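News > Workshop Projects > Press Releases

Bredano Workshop Releases Build Files for Hirkimer Hand-Held Gripper

Full part drawings, wiring notes and calibration scripts now open to home builders

PIVOV, May. The Bredano shared workshop has released the complete build files for Hirkimer, a two-finger hand-held gripper designed to be made on home equipment. The release covers printed parts, hardware list, wiring diagram, assembly guide and the scripts used to calibrate finger travel. All files may be copied, changed and used without a fee.

Hirkimer is carried by a person and closed with a trigger. A camera above the fingers records each grasp, and a position sensor on the finger carriage logs the opening. The recordings are used to train a bench arm fitted with the same fingers. Builders who have no arm can use the gripper alone to collect grasp data or to test finger shapes and pad materials.

The project was started by Brijesh Mishra, a member of the workshop, after he had built two earlier hand-held units from parts cut on a router. Both were too heavy for long sessions and had to be taken apart completely to change a finger. The current design is printed in 22 parts and weighs 69 grams less than the second router-cut unit.

"The first goal was that a finger could be swapped at the bench with one driver," said Mishra. "The second was that every part should fit on a small print bed. Most of the layout follows from those two requirements."

Construction

Each finger is a rectangular printed block with screw holes in the top face and a padded inner face. The blocks are screwed to carriages that run on a shared rail, and a rack and pinion keeps their travel equal on both sides. Threaded inserts are heat-set into the body wherever a screw will be removed more than once. The guide gives the hole diameter for each insert and recommends a test print before the body is started, as hole size varies between printers and between spools from the same maker.

The body takes 14 hours to print at the recommended settings. Fingers are printed flat, top face up, with four perimeter walls. Thinner walls flexed under trigger load in workshop tests and gave opening readings that did not match the gap at the tips.

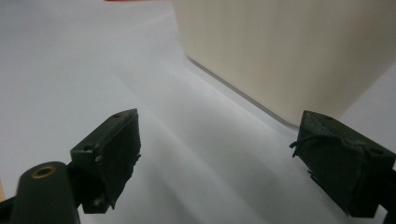

Hirkimer gripper fingers in the open position at the bench, with a brass-colored threaded insert in the body at lower left.

Wiring is limited to one sensor lead, one trigger lead and the camera cable. The assembly guide shows two routing options. The first runs the sensor lead inside the body and is neater, but the body must be opened to replace it. The second leaves the lead outside, where it needs a clip on the carriage and enough slack for full travel. Mishra uses the second option on units that are still being changed.

Pad wear

Padding is treated as a consumable. The pad sheet is cut to the inner face of the finger and held with double-sided tape. Edges fray with use, and loose strips can enter the camera view or catch on small objects. The guide calls for inspection at the start of each session and replacement when fraying reaches the contact area.

Workshop members logged 1,260 grasps on the release version using boxes, bottles, folded cloth and hand tools. Pads were replaced four times in that run. No printed part failed. One carriage screw worked loose and is now specified with thread locker.

Large, smooth boxes gave the poorest results. The fingers open to 86 millimeters, so a bigger box has to be taken by an edge, a flap or a corner, and rounded corners reduce the contact area further. A longer finger with a hooked tip is in the release as a separate file and is marked untested.

Calibration

Calibration is done in two steps. The fingers are closed fully and the sensor reading is stored as zero. They are then opened to the stop and the gap at the tips is measured with calipers. The script takes both values and writes a scale file that is read at the start of each recording. The procedure should be repeated after any pad change, as pad thickness alters the zero point.

Camera calibration uses a printed checkerboard, included as a page-size file. It should be printed without scaling and taped to a flat panel. Builders who print it on plain paper should check one square with calipers before use.

Cost and tools

Parts for one gripper cost $194 at the time of release, including the camera and excluding filament. The hardware list gives sizes and quantities and does not name suppliers. Tools required are a printer, a soldering iron with an insert tip, a set of hex drivers, calipers and wire strippers. No machining is needed.

The scripts run on an ordinary laptop. A recording session needs enough disk space for the video, and the setup notes give file sizes for the three frame rates supported.

Known limits

The trigger return spring is stiff for small hands, and a lighter spring shifts the zero point slightly. The camera mount accepts one lens size only. The external sensor lead can lift out of its clip at full opening if the slack loop is too short. These items are listed in the change log with their current status.

Next release

Work has begun on Sengar, a bench mount that will hold a Hirkimer gripper in a fixed position for repeat testing of pads and fingers. Sengar will use the same threaded inserts and the same screw sizes. A drawing set will be posted when the clamp has been tested under load. No date has been set.

Files and build support

Build files are available from the Bredano project page and on a memory stick at the workshop front desk. Printed copies of the assembly guide can be ordered there at the cost of copying. Builders who find an error are asked to report the part number, the printer used, the layer height and the measured size.

A build evening is held at the workshop each month, starting at 6:30 p.m. Those attending should bring printed parts already cleaned of support material. Insert tips and soldering irons are available on site.

About Bredano

Bredano is a member-run shared workshop in Pivov with areas for printing, electronics, woodworking and small metalwork. Membership is open to adults, and safety training is required before the metalworking area is used.

Press contact: Brijesh Mishra, Hirkimer project, Bredano workshop, Pivov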